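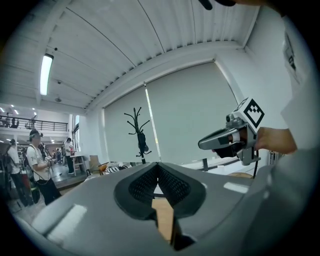
## 4. Standing the frame on a table

1. Lower the roller blinds if sunlight falls on the print.
2. Wipe the tabletop and let it dry.
3. Slide the print into the Arwood frame and close the back.
4. Open the rear leg until it stops. Set the frame upright, at least 3 inches from the table edge.

**Caution:** Keep drinks away from the print. The backing board swells when wet. 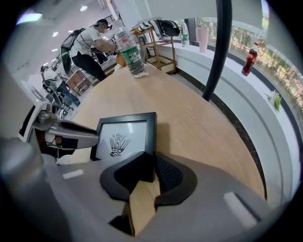 **Can the frame lean slightly?**
A slight tilt is fine as long as the frame doesn't rock when touched.

5. Keep the spare clips for wall mounting (section 11).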